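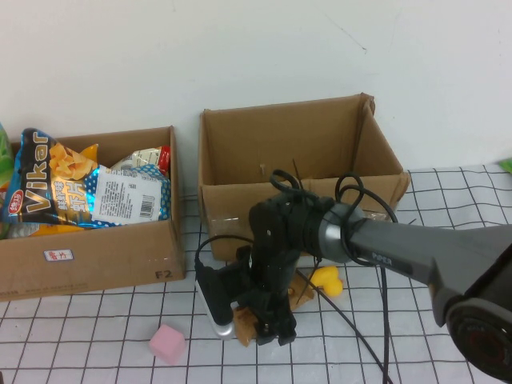 Marjan Rostami: Can we split the carton condition items from the date code items? On the April round I had both on one line, and a carton that failed for a crushed corner got written up as if the food in it were out of date. Skirilwood then pulled stock that was fine.

Agreed, and changed in this revision. Carton condition is now section 2 and date codes are section 3. The old combined line has been removed from the sheet.

PACKAGED SNACK STORAGE - ROUTINE INSPECTION CHECKLIST WITH COMMENTS
Sites covered: Flanness, Skirilwood, Mengal
Revised 17 Jun 2024
Prepared by: Ardalan Tehrani

Scope. The checklist covers shelf-stable snacks in sealed retail packages, kept in cardboard cartons for break rooms and small counters. It does not cover refrigerated goods, loose food, or anything that needs to be heated. Those are on separate sheets.

How to mark the sheet. Use P for pass, F for fail, and N for not applicable. Blank lines are treated as fail. Every F needs a comment with the shelf or table position and the carton marking, if the carton has one. Markings are copied exactly as printed (for example F2), with no spaces or dashes added.

Section 1. Area

1.1 Floor under and behind shelving swept. No crumbs or spilled product.
1.2 Stock is at least six inches off the floor, on a shelf, rack or table.
1.3 No stains on the ceiling or upper walls above stored food.
1.4 Cleaning chemicals stored in a different cabinet or room. Same cabinet on a lower shelf is a fail.
1.5 Door closes fully. Check the bottom sweep with the light off on the inspector's side.
1.6 Traps in place, numbered and dated. Trap numbers match the site plan.
1.7 Lights work and are covered or shatter-resistant.
1.8 Shelf load label present and readable. The wire racks at Mengal are labeled for 200 pounds per shelf, evenly spread.

Comment on 1.3, Flanness: Old stain over the rear rack, outlined in pencil in April. The edge has not moved past the line. Marked P. Keep the pencil line when the ceiling is repainted, or redraw it afterward.

Comment on 1.5, Skirilwood: Light visible at the hinge side. Marked F. Sweep replacement requested.

Comment on 1.8, Mengal: Label on the second rack is peeling and the last digit is hard to read. Marked P with a note. It should be replaced before it becomes an F.

Section 2. Carton condition

2.1 Outside panels dry to the touch and firm when pressed with the thumb.
2.2 Corners square. Light rounding is acceptable, a crushed corner that reaches the contents is not.
2.3 No holes, gnaw marks or loose fiber along the bottom edges.
2.4 No dark or wavy patches that suggest past wetting.
2.5 Bottom flaps closed and holding. Lift each carton an inch and look.
2.6 Inside checked with a flashlight, including the bottom seam and all four corners.
2.7 Only one layer of tape on any seam. Re-taped cartons are marked F and replaced.
2.8 Reused cartons previously held food or paper goods only.
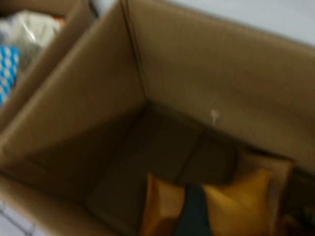
Item 2.6 takes the longest and is the one most often skipped. The bottom seam holds crumbs, torn corners from packages and, in a bad case, insect casings. Take the contents out completely. Moving packages from one side to the other leaves the center seam unchecked.

Scuffs and small pale marks on the inner walls are normal wear on brown board and are not written up. A mark that is soft, raised, or has a smell is written up under 2.4.

Comment on 2.2, Flanness: Keyvan Mohammadi asked how to judge a corner that is creased but not open. Press the crease. If it springs back, mark P. If it stays down, mark F.

Comment on 2.8, Mengal: One carton with a detergent smell. The carton was removed and the packages in it were checked one at a time. No odor on the film. Packages returned to stock in a new carton.

Section 3. Packages and date codes

3.1 Seals intact at top, bottom and back seam.
3.2 No pinholes. Press gently and listen - a slow loss of firmness is a fail.
3.3 Bags not flattened or packed so tightly that the contents are being crushed.
3.4 Best-by date readable on every package sampled.
3.5 Earliest date at the front.
3.6 Packages within 90 days of the best-by date are moved to the short-date shelf.
3.7 Ingredient and allergen statement present and readable in a language the users of the room can read. For imported items, the translated label must not cover the date.
3.8 Products with nuts, milk or sesame are in a carton of their own, or the carton carries the allergen card.

Sample size is 13 packages per room, taken from at least three cartons. In a room with fewer packages than that, check all of them.

Comment on 3.5, Skirilwood: Rotation is good on the upper shelves and poor on the lowest one, where new stock is being pushed in from the front. Marked F for the lowest shelf only.

Comment on 3.7, Flanness: Imported crackers with a paper label placed over the date. The label was peeled back and the date was in order. The supplier, Vultoner, has been asked to place the label on the other side. Marked F until the next delivery is seen.

Comment on 3.8, Mengal: Cards present. Two had faded and were reprinted the same day.

Section 4. Handling and flattened board

4.1 Empty cartons flattened and removed by end of shift.
4.2 Flattened board kept away from electrical panels, heaters and exits.
4.3 No flattened board used as a floor mat or shelf liner.
4.4 Box cutters retracted and stored in the holder, never inside a carton.
4.5 Staples removed before cartons are opened over food.
4.6 Board stack tied or held in a bin, top of stack below shoulder height.
4.7 Open cartons turned so the printed marking can be read without moving them. 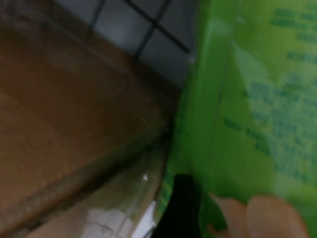 Item 4.2 applies to a single sheet as well as to a stack. A sheet leaned against a wall slides, and it usually ends up flat on the floor in the walkway. Put it in the bin or lay it on the stack.

Folded edges should be checked before a carton is flattened for reuse. A carton that has been folded and opened several times loses strength along the ridge, and the ridge is where it will give when it is lifted with a full load. There is no fixed limit on the number of uses. Inspectors should bend the panel slightly and look for cracked outer paper.

Comment on 4.3, Skirilwood: Board under the lower shelf, used to catch drips from a mop hook. Board removed, hook moved to the utility closet. Marked F, corrected during the visit.

Comment on 4.4, Flanness: P. Holder is new and mounted at a good height.

Section 5. Open cartons on tables and counters

5.1 Table cover clean, flat, and not hanging where it can be caught and pulled.
5.2 Cartons set back from the table edge by at least the width of a hand.
5.3 Low cartons used for bags so that the top packages can be reached without digging.
5.4 Packages leaning out of a carton do not touch the wall or a power outlet.
5.5 Side-by-side cartons can be lifted out one at a time.
5.6 No opened packages returned to the carton.
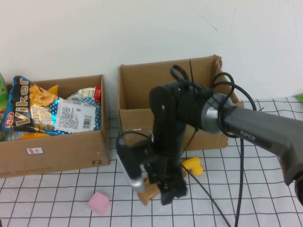
Firouzeh Tabrizi: On 5.5, what gap do you want between cartons? We line ours up touching to save room, and I got an F at Mengal for it in April but a P at Flanness with the same layout.

No gap is required. The test is whether one carton can be lifted straight up without dragging the next. The F at Mengal has been reviewed and changed to P. The wording of 5.5 used to say "spaced apart," and the two inspectors read it differently.

Negin Jalali: Does 5.4 apply to a tall bag that stands above the rim but stays upright?

It does not, unless it touches the wall or an outlet. Tall bags are acceptable. If the carton tips when the tallest bag is pushed lightly with one finger, mark F under 5.4 and note the reason.

Section 6. Records

6.1 Previous sheet on file and signed.
6.2 Every F from the previous sheet has a closing note.
6.3 Discard log filled in with product, date code and quantity.
6.4 Supplier complaints copied to the purchasing folder.
6.5 Site plan current. Any moved rack or table is drawn in.

Comment on 6.2, all sites: There were 17 open fails carried over from the last round. All but two are closed. The open ones are the door sweep at Skirilwood and the label placement from Vultoner.

Comment on 6.3, Mengal: Log is complete, but quantities are given in cartons on some lines and in packages on others. Use packages.

Repeat findings. An item marked F on two rounds in a row goes to the site lead with a due date. On a third round the affected shelf or table is taken out of use until it is corrected. Item 1.5 at Skirilwood is now at its second round.

Inspector's signature, site lead's signature and time of leaving go at the bottom of the last sheet. Keep the paper original at the site and send one copy to Ardalan Tehrani.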